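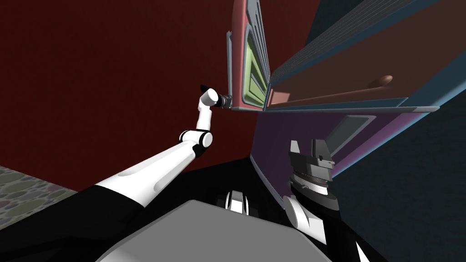 Render: white arm, gripper at the lower edge of the pink cabinet door.

Home | Notebook | Reading list | Drafts | Contact

3 min read

7 Aug 2020

Workshop night, Farzana's chapters. Two of her novel plus the blurb, which she wants out to readers by September.

Blurb first. Still don't buy it. It tells me Nadira is "fiercely private" and that the man downstairs is "not what he seems." Fine, but who is, in a blurb? Cut it from 200 words to 24 as a test and lost nothing I missed. Danish says the adjectives are what sells. He may be right, he reads more of these than I do, but he couldn't name one that had sold him.

Chapter 4. The letter turns up on page 25 and Nadira doesn't open it until the chapter after. Kristof liked the wait. I think she leaves it shut only so the author can have an ending. Give her a reason or let her read it.
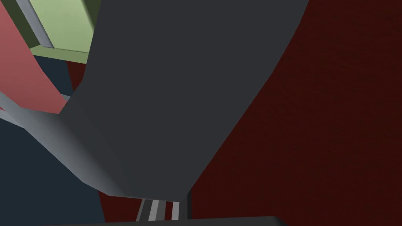 Chapter 5 is better. The dinner at Lanlow works because they talk about the boiler for a page and a half - you can tell what they're avoiding. Aishwarya wants the sister moved up into this scene. Not convinced. She'd explain everything.

Tried the opening again in first person, Nighat reading aloud. 1,092 words, and it dragged by the second page. Third person stays for now, though I'd like to hear it from somebody who hasn't read the draft five times.

Also still open: the title. "The Wondley Tenant" sounds like a mystery and the book isn't one.

To do: Farzana to rework the letter. Me to go through chapter 6 and mark each time someone sighs.

4 comments | 2 shares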